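Ciltura — caderno de bancada

Quanto custa mesmo uma bancada com dois braços

Publicado em 2023-08-28

Passei as últimas semanas mergulhado em planilha e estou me divertindo mais do que deveria. Quem acompanha o blog sabe que em junho fechamos o plano de equipamento para o ano que vem, e que eu fiquei com a parte de que mais gosto: descobrir o que precisa ser comprado, em que ordem, e quanto sobra para o resto.

A primeira versão do orçamento tinha duas linhas gordas (os braços) e um monte de linhas magrinhas embaixo. Mandei para a Niazi, que cuida da nossa integração, e voltou cheia de comentários. Faltava suporte de cabo, faltava dedo sobressalente, faltava uma segunda fonte, faltava o transporte da base. Faltava também a mesa! Eu tinha orçado dois manipuladores e nenhum lugar para colocar um prato na frente deles.

Fiz então o que devia ter feito desde o começo e fui para a bancada com um caderno, anotando tudo o que a tarefa de cozinha usa, do braço até o escorredor.

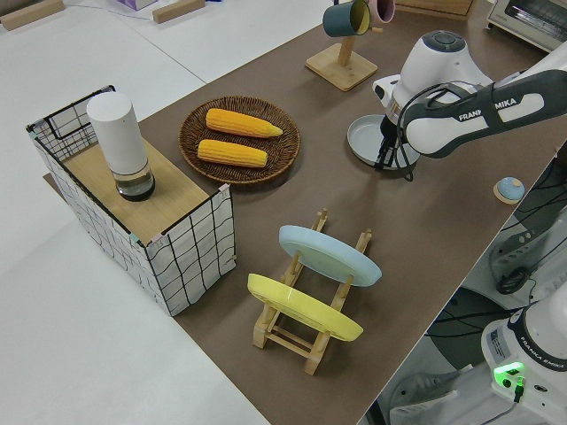

A lista saiu com 36 itens. Desses, só seis são caros de verdade. O restante é coisa de loja de utilidades, e foi aí que o planejamento ficou interessante, porque item barato também tem prazo, também quebra e também some de linha. Se o modelo da caneca muda no meio do projeto, a alça muda junto, e lá se vai a comparação com os testes antigos. Minha regra agora é comprar louça em dobro no primeiro pedido e guardar metade fechada no armário. Custa pouco e me deixa dormir.

Cabos merecem um parágrafo só deles. No orçamento antigo apareciam como “acessórios diversos”, uma linha vergonhosa. Na versão nova separei em três: alimentação, rede e fixação. A Drovlow me cotou canaletas e abraçadeiras reutilizáveis num pacote e achei o preço bem justo, mas pedi também a opção avulsa, já que metade do kit é para bancada maior que a nossa. Para quem está montando a primeira célula: meça o caminho do cabo com o braço esticado e depois com ele recolhido. Eu medi só recolhido. Comprei curto. Comprei de novo.

Outra conta que mudou bastante foi a do prazo. A Plevgate pede por volta de 60 dias para entregar bases e controladores, e eu tinha planejado tudo para chegar na mesma semana. Bonito no papel! Na prática, a mesa e o mobiliário precisam estar prontos bem antes, com furação conferida e tomada no lugar certo. Refiz o cronograma de trás para a frente, começando pelo dia em que quero ver o primeiro prato sair da mesa, e ficou muito mais claro o que pedir agora e o que pode esperar.

E tem a pergunta que sempre me fazem: vale a pena ter 2 braços? Para o que queremos fazer, acho que sim, e com gosto. Dá para segurar com um e trabalhar com o outro, dá para alcançar os dois lados da mesa sem ficar mudando objeto de lugar. Só que o segundo braço puxa consigo outra base, outra garra, outro contrato de manutenção e mais espaço livre em volta. No meu orçamento ele entra com todas essas linhas penduradas nele, para ninguém aprovar o braço e cortar a manutenção depois.
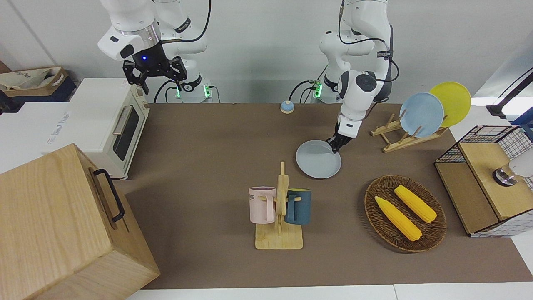 Braço esquerdo com um prato azul-claro na garra; o direito está com a garra aberta sobre a mesa.

Ainda estou em dúvida sobre as garras. As de dois dedos resolvem prato pela borda, mas quero testar pontas mais macias antes de fechar quantidade. Deixei uma reserva na planilha, com nome e tudo (“pontas, a definir”), e prometi não gastar em outra coisa. Vamos ver.

Próximo passo: pedir a cotação revisada da Plevgate, confirmar o frete da base e decidir se a mesa nova vem com o mesmo tampo marrom da atual. Eu gosto do marrom, a louça clara aparece bem nele. Se alguém aí já comprou tampo sob medida e tem dica de espessura, os comentários estão abertos — leio todos.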